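Registro de incidencias del taller compartido · Brazo Plelleck, montaje propio
Incidencia: agarre irregular en el borde del cesto de mimbre
Estado: abierta (rebajada de «resuelta» a «en observación»)
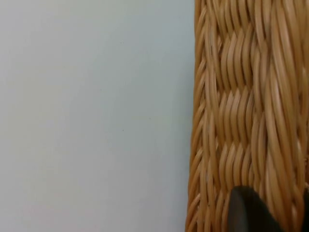
Cámara de muñeca. Dedo de la pinza abajo a la derecha, por delante del trenzado.

Abierta el 23 de agosto de 2025
Equipo: brazo Plelleck, pinza de dos dedos impresa en el taller, controladora Bisgaard, software de visión Tridavari
Prioridad: media

Síntoma

El brazo tiene que coger el cesto por el lateral y acercarlo al borde del banco. Unas veces lo hace. Otras cierra antes de tiempo, marca «objeto sujeto» y se marcha con la pinza vacía tan contento. El registro de la controladora no distingue un caso del otro: en ambos escribe agarre correcto.

Con la caja de cartón de pruebas no falla. Con el bote de plástico tampoco. Lo anoto porque en el foro de Hinbridge la primera respuesta a cualquier cosa es «recalibra», y si la calibración estuviera mal me gustaría que alguien me explicara por qué solo se nota con el mimbre.

Lo que ya se ha probado

1. Recalibrar la cámara de muñeca. Hecho dos veces, con la plantilla impresa y pegada a un tablero plano. El error de reproyección sale prácticamente igual antes y después. El comportamiento, también. Descartado, aunque sé que me lo van a volver a pedir.

2. Actualizar el software de visión. Las notas de la versión prometen «mejor segmentación en superficies complejas». No he visto ninguna diferencia. El contorno que dibuja sobre el lateral del cesto sigue saltando entre el ribete y el panel de detrás, según las pruebas. He vuelto a la versión anterior, que al menos arranca antes.

3. Subir la fuerza de cierre. En la controladora estaba a 300 (unidades de la casa, la documentación no aclara cuáles). La subí hasta que el mimbre empezó a crujir y la dejé otra vez en 300. Sujeta mejor cuando sujeta. Cuando cierra en falso, cierra en falso con más ganas.

4. Bajar la velocidad de aproximación. Mejora algo, o eso parece. No me fío: esa tarde también cambié la lámpara de sitio y no voy a atribuirle el mérito a una cosa sin repetir la prueba con la otra quieta.

5. Limpiar la lente. En las capturas salen dos motas oscuras muy pequeñas sobre la parte lisa, a la izquierda, casi una encima de la otra. Mi primera idea fue que el detector las tomaba por esquinas. Pasé un paño por la lente y otro por la superficie y lancé la secuencia de nuevo: mismo fallo. No sé si eran polvo o marcas, y a efectos de esta incidencia me da igual.

Lo que sospecho

El detector de bordes trabaja bien donde hay un cambio limpio, y el límite entre el fondo gris azulado y el ribete trenzado lo es bastante: casi recto, con un poco de ondulación por las puntas de las tiras. Ahí no debería perderse. El problema viene después, cuando tiene que estimar a qué distancia queda el panel. Cada tira tiene un brillo en el lomo y una sombra en el hueco, y el dibujo se repite de arriba abajo. Para un algoritmo que busca correspondencias entre dos capturas, un bloque de tejido se parece demasiado al siguiente. Si empareja el bloque equivocado, la distancia sale corta y la pinza cierra donde no hay nada.

Es una hipótesis. Encaja con que la caja y el bote no den guerra, pero también encajaría con un dedo que flexa o con un encoder que pierde pasos, y eso todavía no lo he medido.

Segunda sospecha, menos lucida: el dedo. Es oscuro, mate, romo en la punta, y se mete en la parte baja de la vista justo cuando el brazo está cerca. La máscara que debería excluirlo la dibujé yo a mano, con los dedos anteriores, que eran más finos. Nadie ha comprobado que los nuevos quepan dentro.

Respuesta del soporte de Tridavari

Copio lo esencial: que el parámetro de textura mínima conviene tenerlo en 10, que nuestro hardware no está en la lista de compatibles y que consideran el caso cerrado.

Puse el parámetro en 10. El cesto se detectó a la primera y durante un rato no hubo fallos, así que marqué la incidencia como resuelta. Al día siguiente, con las mismas condiciones hasta donde puedo asegurarlo, volvió a cerrar en el aire. De ahí el cambio de estado en la cabecera. Pido que no se vuelva a poner «resuelta» por una racha buena.

Sobre el código de error

En el registro aparece a veces el 1330. En el manual de Bisgaard figura como «advertencia de sincronización, puede ignorarse». He repasado los registros guardados y lo encuentro tanto en agarres buenos como en malos, de modo que no sirve para diagnosticar. Tampoco me creo lo de ignorarlo. Si la imagen y la posición del brazo llegan desfasadas, la distancia calculada corresponde a un sitio donde la pinza ya no está, y eso explicaría también que ir despacio ayude.

Pendiente

- Redibujar la máscara con los dedos actuales y comparar, sin tocar nada más.
- Repetir la prueba de velocidad con la lámpara fija.
- Forrar el lateral del cesto con papel liso. Si con papel no falla, la textura pasa de sospecha a causa probable. Si falla igual, me toca desmontar la pinza.
- Medir la flexión del dedo con el comparador, cuando vuelva al cajón.
- Guardar la marca de tiempo de cada captura junto a la posición de los motores.

Hasta entonces, el brazo no se deja funcionando solo con el cesto. Quien necesite mover piezas que use la caja. Y si alguien cambia un parámetro, que apunte aquí el valor anterior: la semana pasada encontré el umbral de contacto en 2 y sigo sin saber de dónde había salido.

Próxima revisión: octubre, o antes si llega el sensor de fuerza pedido a Hinbridge. En la web sigue poniendo «envío inmediato».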